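Teleop cell walkthrough, Rendstead bench
Filled in by Roxana Betancur, before the afternoon demos

1. E-stop pressed and released, arm drops out both times. OK. The button on the leader side is stiffer than I'd like, but it does its job.

2. Joint speed limit set to demo mode. OK. Somebody had left it on playback speed (please don't!), so I changed it back before I took hold of anything.

3. Hand-guiding: arm holds its pose when let go. OK, with a bit of sag at the elbow. I've seen worse on the Costello unit.

4. Leader and follower lined up before the link goes live. FAILED first try, OK second. The follower jumped a little when I connected, so go slow and match the wrist by eye first.

5. Gripper opens on lost signal. N/A, ours is set to hold. I'd still love to talk about that one in July.

6. Cables and power strip tied back to the frame, nothing hanging in reach of the gripper. COMMENT.

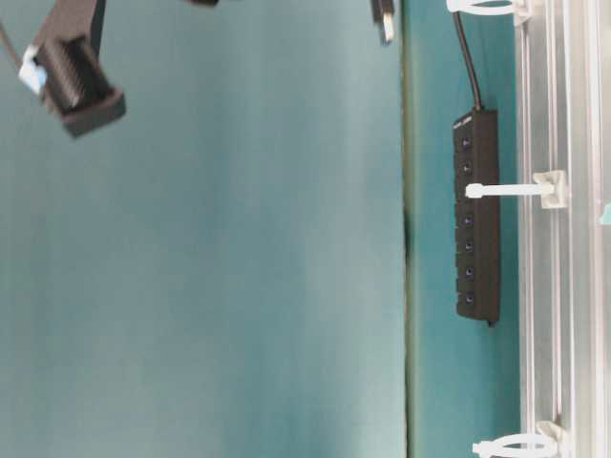

I'm happy with the ties, but a loose USB plug is the kind of thing a gripper finds for you halfway through a good take. Park it or pull it out, please.

7. Recording disk has room. OK. We're at 1,907 saved demos, and I'd clear the bad ones from the Kotitz task before adding another 40.

8. Operator can see the whole work area from the chair. OK once I moved the chair.

Recheck item 4 after the next restart. Initialed RB.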